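The bottle cell was down again when I got in, so here is the long version of what I have been complaining about in the last few posts. People asked for details on the grip fault and I only gave the short answer.

Background for anyone new: I look after a small test cell that picks used household containers and sets them in a sorting rack. One arm, one soft gripper with ribbed finger pads, a small camera at the wrist. The arm is ordinary. The gripper is a Birka, the older style with the replaceable pads. The control software is called Pretulex and was written in-house before I started. I have mixed feelings about it, which I'll get to.

The fault first showed up in November. The arm would close on a bottle, report a good grip, lift, and the bottle would turn in the fingers on the way to the rack. Usually it still made it. Sometimes it landed on its side in the rack and blocked the next slot. On a bad run it fell to the floor inside the fence, and then somebody had to stop the cell, open the gate, pick up the bottle, close the gate and reset. That takes a few minutes if you do it properly.

The log for the week I sat down with had 897 pick attempts in it. The software marked 45 of them as faults. When I went through the rack photos by hand I found another 14 where the bottle had plainly turned and nothing was flagged. Those bothered me more than the 45. A fault that stops the machine is annoying, but at least you know about it.

My first idea was air pressure. I put a gauge on the supply line to the gripper and watched it through a full shift. Steady. I swapped the regulator anyway, which was a waste of an afternoon and a regulator.

My second idea was the pads. They do wear, and the ridges get shiny after a while. I put on a new pair from the drawer, ran the same bottles, and got nearly the same results. Slightly better for the first hour, then back to where it was.

After that I quit guessing and went through the wrist camera pictures, looking only at the moment just after the fingers closed.

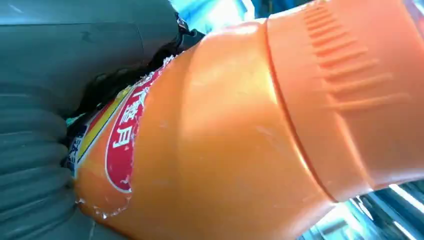 *Wrist camera, fingers closed on one of the orange bottles. The pad is pressing on the label.*

The label is what I had been missing. On this bottle it's scuffed and peeling, with torn bits along the lower edge, and the pad is pressing right into it. The rest of the body is smooth plastic. So the pad has a firm hold on a piece of printed film or paper, and how firm a hold the label has on the bottle is a separate question. The gripper can't tell the difference. It measures how far the fingers closed and how hard they are pushing, and both numbers look fine.

I pulled the pictures for the faulted picks and sorted them into two folders, pad on label and pad on bare plastic. Most went in the label folder. Then I did the same with a batch of good picks, and there were labels in that folder too, but mostly flat ones in decent shape. I'm not going to pretend this was careful science. It was enough to tell me where to look.

To check, I took a few of the worst bottles, peeled the labels off completely, wiped the glue with solvent, and ran them again and again. No turning. Then I taped loose film around one of them and it turned on the second lift.

I showed all this to Rungnapa Sangkhawat, who wrote a good part of Pretulex and was nice about it. She pointed out something I had not considered. The grasp planner scores the bottle surface for contrast when it picks a contact point, and a printed label has far more contrast than a plain orange bottle. The planner was going for the labels on purpose. That setting came from an earlier project with cardboard boxes, where it made sense, and it got carried over with everything else.

**What we changed**

- The contrast score is off for bottles. The planner now prefers plain surface near the shoulder if it can reach it.
- After the lift the arm holds still for a moment and takes a second picture. If the bottle has turned compared with the first one, it goes back down and the pick counts as a fault.
- Anything that fails 3 times goes in the reject bin and the cell moves on.

The second picture costs time on each cycle and I expect someone will ask me to take it out. I'm going to argue for keeping it. Without it we are back to the unflagged ones.

**The part about the gate**

This is the piece I should have written up first. When I asked how people had been clearing dropped bottles, I learned that two of us (I'm one of them) had gotten into the habit of reaching under the lower rail with a grabber stick while the cell was paused. Paused is not stopped. The arm holds position with the drives live, and Pretulex will resume from a pause if the upstream conveyor sends a ready signal. No one got hurt. I had my arm in there more than once, though, and I knew better.

The lower rail now has a mesh panel on it, bought from Sombatkul and cut to fit. We also changed the pause so it needs a button press at the gate to resume. The reset procedure is printed and taped to the post where you can't miss it. It is the same procedure as before. We just had a machine that dropped things often enough that people got tired of following it.

**Still open**

Bottles with a label all the way around have no good bare spot within reach, and the planner falls back to gripping wherever it can. I want to try the cap end for those, but the caps are wider than the necks on some bottles and I'm worried about the fingers riding up over the edge. Bruvix has a pad with a coarser rib that might bite through loose film better. I've asked them for a sample set and haven't heard back.

I also need to rerun the full week with the new settings and go through the rack photos by hand again. I'll post the count when I have it, good or bad. If you run soft fingers on labeled containers and have found a pad material that doesn't care about the label, please leave a comment -- I'd like to hear which one and how long it lasted.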